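格龙迪农跨境未成年人居留安置程序调整 186宗积压申请分批办理

12月23日，星期二，格龙迪农（Grondinon）地区居留事务办公室公布新的未成年人随亲居留申请办理规程，对父母分处两地、子女由第三方照看的家庭适用单独的受理通道。规程即日起生效，适用于已提交但尚未作出决定的186宗申请，以及今后收到的同类申请。

按照原有做法，未成年人的居留申请须由父母双方共同签署，签署地必须位于同一管辖区内。父母一方在境外、或者因证件失效无法出行的，申请只能进入一般排队序列，由受理窗口逐件要求补充材料。部分案卷在此过程中多次退回，补正通知与原件分别寄送，存档编号不一致，导致同一名儿童在系统中出现两份记录。

新规程对签署环节作了拆分。父母双方可以在各自所在地分别签署同意书，经当地有权机构认证后，以电子副本先行提交，原件在规定期限内补寄。受理单位收到电子副本后即开始审查，不再等待原件到达。原件与副本内容不符的，审查中止，已经完成的步骤予以保留，待差异说明提交后继续。

规程同时明确了“临时照看人”的地位。祖父母、成年兄姐以及持有书面委托的其他成年人，可以代为提交材料、接收通知，并陪同儿童参加面谈。临时照看人不因此取得监护权，也不得代替父母变更申请类别或撤回申请。委托书须载明照看期限、居住地址和联系方式，期限届满前可以续签一次。续签后仍未结案的，由办公室会同当地儿童保护机构重新核实照看安排。

七岁以下儿童的申请列入优先序列。办公室规定，此类申请的首次审查应在收件后40日内完成，审查结果以书面形式同时送达父母双方和临时照看人。首次审查的结论分为三种：材料齐备，进入决定程序；材料不足，列明缺项；不符合受理条件，说明理由并告知救济途径。列明缺项的通知只能发出一次，首次审查后发现的其他缺项，由办案人员依职权向有关机构调取，不再向家庭提出。

对于持不同国籍证件的兄弟姐妹，原规程要求分别立案。新规程允许将同一家庭的儿童合并为一个案卷，各人的决定仍单独作出。合并办理以其中年龄最小的儿童适用的期限为准。任何一名儿童的申请被拒绝，不影响其他儿童的审查进度；但是，拒绝理由涉及家庭关系认定的，全案须由另一名办案人员复核后方可继续。

法律援助机构德拉姆洛（Dramlow）的家庭事务顾问约琳·迪尔克斯（Jolien Dierckx）认为，签署环节的拆分解决了程序启动的问题，后续效果取决于境外认证的速度。她表示：“一份同意书在境外完成认证，涉及签署人身份核验、翻译和加签。前面任何一步没有完成，电子副本就无法提交，期限也就不会开始计算。规程约束的是收件之后的时间，收件之前的时间仍由家庭承担。”

迪尔克斯还指出，规程没有处理父母一方失去联系的情形。依照现行条文，无法取得一方签署的，申请人应当提供法院出具的单方行使亲权裁定。她说，在父母一方所在地无法通信的情况下，申请人往往既不能证明对方同意，也不能证明对方已经放弃权利，法院受理此类请求时对证据的要求并不统一。德拉姆洛已就此提交书面意见，建议增设由两名成年亲属作出宣誓陈述的替代方式，并由办公室在作出决定前进行公告。

办公室在规程附带的说明中回应称，宣誓陈述目前可以作为辅助证据提交，但不能单独替代签署或者法院裁定。说明提到，这一问题在9月的意见征集中已经提出，由于涉及民事程序规则的修改，超出居留事务办公室的权限，相关意见已转送地区司法部门。司法部门是否启动修改程序，说明中没有给出时间。

在证件方面，规程增加了对过期旅行证件的处理规定。儿童护照在申请期间过期的，不影响身份认定，办公室可以依据原护照、出生登记和照看地的居住登记作出决定。获准居留但没有有效旅行证件的儿童，可以申请一次性入境文件。该文件只用于从照看地前往格龙迪农，不得用于中途停留，途经第三地需要过境许可的，由申请人另行办理。入境后应在规定期限内交回，并换发居留证件。

亲缘关系的证明方式同样有所调整。出生登记、医院记录和户籍材料之间信息一致的，不再要求进行生物检测。姓名拼写差异如果仅由不同转写规则造成，由翻译机构出具对照说明即可，不视为信息不一致。出生日期存在差异的，应提供原登记机关的更正文件；原登记机关不予答复的，提交寄送凭证后可以申请检测。检测费用由申请人预付，检测结果支持所主张的亲缘关系的，费用由办公室退还。

受理和文件流转由办公室与两家服务单位分担。普拉马赫（Plamach）负责案卷系统的改造，包括合并案卷、分别送达和重复记录清理。范罗伊（Van Rooij）负责纸质原件的接收、扫描和保管。两家单位均不参与实体审查，也无权向申请人解释法律条件。规程要求系统对每次调阅案卷的行为留存日志，日志内容包括调阅时间、人员和事由，父母及其代理人可以书面申请查阅。

系统改造分为两个阶段。第一阶段处理已有案卷，按照儿童年龄和收件时间重新排序，向各家庭发送新的案卷编号。原编号继续有效，仅用于查询。第二阶段开放电子副本提交功能，在此之前，副本通过办公室指定的邮箱接收，附件须为单一文件，不接受分页拍摄的图片。通过邮箱提交的，以系统自动回执上的时间为收件时间。未收到回执的，提交人应重新发送，并保留首次发送的记录。
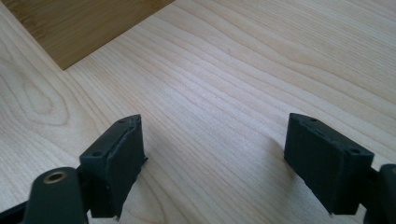
浅色木质表面的纹理。资料图片

面谈规则作为附件一并公布。不满六岁的儿童不参加单独面谈，办案人员可以在临时照看人在场时了解其生活情况，谈话内容不得作为判断亲缘关系的依据。六岁以上儿童的面谈应当使用其日常使用的语言，需要口译的，由办公室安排，口译人员不得由亲属担任。远程面谈与现场面谈具有同等效力。面谈因网络中断未能完成的，应当继续进行未完成部分，不得要求儿童重复陈述已经记录的内容。

面谈记录应在结束后整理成文，由照看人阅读确认。照看人对记录提出异议的，异议与原记录一并存档，不得直接改动原文。录音仅用于核对文字记录，在决定生效后依保管规定销毁；案件进入诉讼程序的，保管期限延长至诉讼终结。

关于救济途径，对拒绝决定不服的，父母任何一方均可单独提出复议，不需要另一方共同签署。复议期间，儿童现有的照看安排不变，已经签发的临时文件继续有效。复议机关维持原决定的，申请人可以向行政法院起诉。规程规定，同一儿童在复议期间不得另行提交同类申请，但因医疗或者照看人死亡、丧失照看能力而提出的紧急入境申请除外。

紧急入境申请由专人办理，不适用排队次序。申请人应提交医疗机构或者当地主管部门出具的证明，文件语言不属于办公室工作语言的，可以先提交原文，翻译件随后补交。办公室批准紧急入境，不构成对居留申请的预先决定，儿童入境后原申请继续审查，审查期限不重新起算。

过渡条款规定，生效前已经发出补正通知的申请，家庭可以选择按照原通知补交材料，或者书面申请转入新规程。转入新规程的，原通知作废，首次审查期限自转入申请收到之日起计算。没有作出选择的，视为继续按原通知办理。已经作出但尚未送达的决定，由办案人员对照新规程核查，结果可能发生变化的，撤回后重新审查。

规程全文及委托书、同意书的样式可以在办公室窗口领取。申请人领取新编号后，应核对儿童姓名、出生日期和照看地址，发现错误的，以书面形式通知办公室更正，更正不影响案卷的排序。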